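Filar hand latch-up fault

The Filar hand latch-up fault, often shortened to the Filar latch-up, was a control error that affected robot arms fitted with the Filar five-joint hand. An affected hand stopped obeying grip commands and stayed in the last position it had been told to hold, while the arm behind it kept moving as normal. The fault was first seen in simulation and later on working machines at the Marchand packing plant. It was traced to the way the hand's controller handled late messages from the arm. A corrected version of the controller software was released on May 25, 2023.

Background

The Filar hand was sold by Skastine as an add-on for light arms used in sorting, tray loading and box packing. It had its own small controller, mounted in the wrist, which received a target position for each finger from the arm's main computer. The two computers kept separate clocks. Each message carried a time stamp, and the hand's controller was meant to throw away any message older than a set limit, so that a stale command could not close the fingers on something that had already moved.

Most customers trained and tested their arm programs in Jesuva, a simulator that modeled the arm, the hand and a set of simple household and packing objects. Jesuva ran the same controller code as the real hand. A program that passed its trials there was normally loaded onto the machine with few changes.

Discovery

The fault was found by Verna Esposito during a long tabletop trial in Jesuva. The task was to pick up small items, place them in a tray and close a hinged box. After 24 hours of continuous running, the simulated hand stopped closing. It stayed open with the fingers extended for the rest of the trial, although the arm went on traveling to each pick point and back. The log showed no error. The program recorded every attempt as a missed grasp and tried again.

Esposito repeated the trial and got the same result at the same point. Because the arm's motion looked correct, the first report blamed the friction settings in the simulator, and the report was closed. Two changes were made to the friction model, neither of which had any effect on the fault.

The Marchand incident

The plant at Marchand used Filar hands on a line that moved filled trays from a bench to a conveyor. The machines there were usually switched off at the end of each shift, which reset both clocks. During a busy period one cell was left powered overnight and into the following shift. Late in that shift its hand latched in the closed position while holding the rim of a tray. The arm carried out its release step, received no warning from the hand, and moved away at normal speed with the tray still in its grip.

The tray struck the guard fence and broke a hinge on the access gate. An operator standing outside the fence was not hurt. The emergency stop halted the arm, but it did not open the hand, and staff had to free the tray with the manual release on the wrist. The gate was out of line after the impact, and the cell stayed shut until it had been replaced.

Cause

The investigation was led by Ravinder McKinnon. It found that the two clocks drifted apart slowly while the system was powered. The hand's controller corrected for this drift at startup and at no other time. Once the difference passed 60 milliseconds, every new message from the arm appeared to be out of date, and the controller discarded it. With no valid command to follow, the hand held its last position.

Holding position was a deliberate choice by the designers. A hand that opened by itself on losing contact could drop a load on a person or a machine. The weakness was that the controller did not tell the arm it had begun to discard messages. Its status reply continued to read "ready," and the arm's computer had no reason to stop.

The simulator had reproduced the drift accurately, including the point at which the hand would fail. McKinnon's report stated that the first simulation result had been correct and should have been passed to the controller team before the friction settings were touched.

Correction

The revised software compared the two clocks once every minute and adjusted for any difference. It also added a fault signal. If the controller discarded 2 messages in a row, it reported this to the arm, which then stopped in place until a person cleared the fault. Skastine advised owners who had not yet installed the update to restart the hand at least once per shift.

Jesuva was changed as well. Grasp failures that repeated without any finger movement were now marked as a suspected control fault and ended the trial.

Later testing

The tray and box trial was kept as a standard check for new versions of the controller. It is run past the point at which the original fault appeared, and the finger positions are compared with the commands sent at each step.
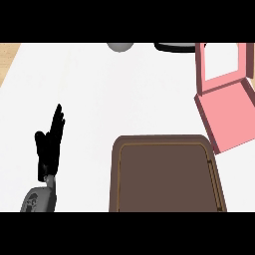 Verna Esposito later said that a long trial of this kind was still not enough on its own, as it covered one arm and one hand with a steady supply of messages, and that plants with several cells on a shared network should run their own checks before leaving machines powered overnight. She also asked that closed simulation reports be reviewed whenever a similar fault was found on a real machine. Skastine adopted the second suggestion for its own products. Network testing was left to the owners of each site.

See also

Clock drift
Emergency stop
Manual release
Watchdog timer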